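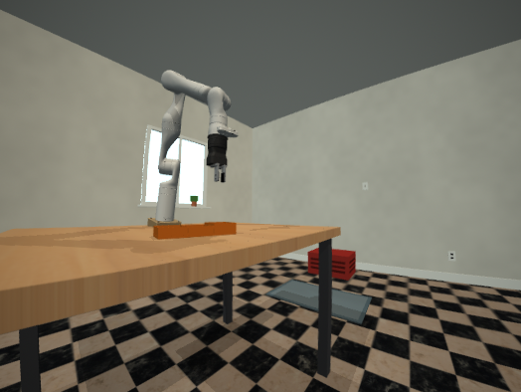 Why does the second half of a shuffled deck feel so rigged?

Everyday math, and the birthday you probably share.

I lost a bet in Lulia last July, and I'm still a little sore about it. I was at a wedding with 61 guests, and the man next to me at dinner offered me even money that two people in the room had the same birthday. I teach probability for a living. I should've laughed and passed him the bread. But I'd had some wine, I was thinking about my own birthday, and I heard myself say "you're on."

Reader, it was a terrible bet. With 61 people in a room, the chance of at least one shared birthday is better than 99 percent. He had his match before the cake came out (two cousins, both in early March), and I paid up.

What trips us up is that we picture ourselves at the center. I was asking whether anyone matched me, and the odds of that are pretty low. But the bet was on any pair at all, and pairs pile up fast. Put 2 people in a room and you've got one pair. Put 23 in and you've got 253, which is enough to tip the odds past one half.
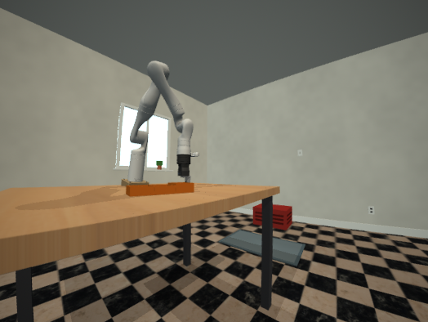

A robot arm at its table in a simulated room.

Card players fall into the same hole. There's a little club in Genby where I go to play rummy, and every few weeks somebody swears the deck is stacked because two kings turned up side by side. So one winter I kept a notebook. I shuffled, dealt the whole deck face up, and checked for any two neighbors of the same rank — kings, fours, whatever. I did this 353 times, mostly at the kitchen table after dinner. Neighbors turned up in the great majority of deals! A deck with no matching neighbors is the odd one, and we'd all been grumbling about the ordinary ones.
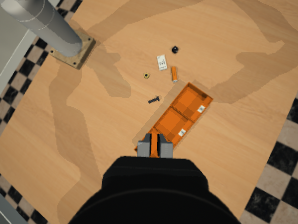

I took the notebook along to the club and got a lot of polite nodding. One player said my shuffling must be bad, and fair enough, it isn't great. So I tried again with the computer doing the mixing, 231 deals this time, and it told the same story.

You can play with this on the bus, too. The number 4 from Munteanu to Pruvard has seats for plenty of strangers, and I like to look at the last two digits of the license plates we pass. Guess how many plates you'll need before two of them match. Most people say fifty or more, because there are a hundred possible endings. If the endings are evenly mixed, you have a better than even chance by the thirteenth plate. I've won several coffees this way, and I'm slowly earning back what I lost at that wedding.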